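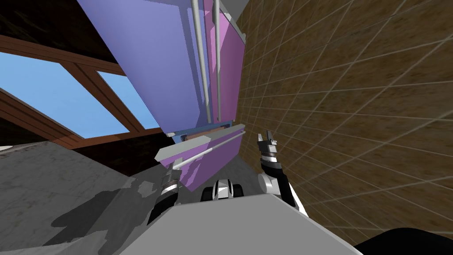 12/08/2024 — workshop notebook, charity walk gear

3 min read

OK, writing this up while my hands still smell of glue. We are behind on the snowshoe loaners for the winter fundraiser walk, but less behind than I was this morning, so I'll take it.

Where things stand. We have 119 pairs on the racks. Teodoro went through the bindings last night and tagged 6 pairs as no good (cracked heel straps, mostly, and one with a crampon that wiggles like a loose tooth). I pulled those and started on them right after coffee. Four are done. The other two need the long rivets, and we're out of long rivets, because I told everybody in October that we had plenty. Sorry, everybody.

Strap repair, for whoever does the next batch: the old method of punching a new hole next to the torn one is no good, the rubber just rips across. Cut the strap back past the tear, round off the end, and punch fresh with the 5 mm punch. Warm the strap first! I left mine by the heater for ten minutes and it went through like cheese. The one I tried cold took three whacks and I hit my thumb on two of them. 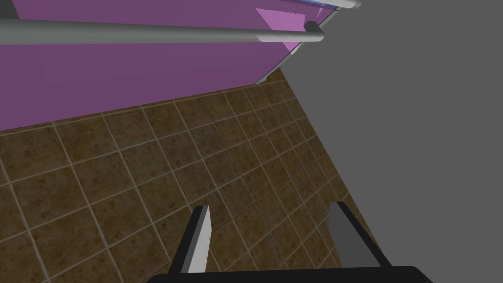
Then the pink duct tape question. Leire wants every loaner pair to have a pink band so walkers from the Zukerura team can spot each other on the trail, and I love the idea, but the tape lifts as soon as there's snow on it. Tried three ways on a scrap frame out of the bin:

- tape straight on: peeled in the freezer overnight
- wipe with alcohol, then tape: better, edges still curled
- alcohol, tape, then a dab of contact glue on the overlap: still on, and I had a good go at it with a fingernail

So it's the third one. It's slow, though. Fengying timed me and laughed. If two of us sit down with a podcast we can get through a rack in an evening — I'm free most nights this week, bring snacks.

Money, so it's written down somewhere other than my phone: the Kubo raffle brought in $1,479 and the bake table is still being counted. Stepan says the snow forecast for the lower loop is thin. If it stays that way we'd use the upper loop, and then we need the bindings with the bigger teeth. I put those at the front of the rack by the door. Please don't move them, Iker, I know where you keep your skis.

Still to do:
- order long rivets (me, tonight, really)
- ask Leire if the kids' sizes get tape too
- sharpen the 5 mm punch, it's leaving fuzz
- poles! Half of them have no baskets. There's a bag of spares marked Clakis on the high shelf but I haven't checked if they fit.

One more thing before I forget. The size stickers on the left shoe keep getting scraped off when people step on their own feet. Putting them on the heel plate from now on. Did the first rack that way and it reads fine from standing height.

Going to go wash my hands again.

Recent entries
Glue test: what holds in the freezer
Redora bindings, taking them apart without losing the spring
Pole tips and where we buy them
Packing the van for the upper loop

Contact the workshop | © 2024 Zukerura Winter Walk | Back to top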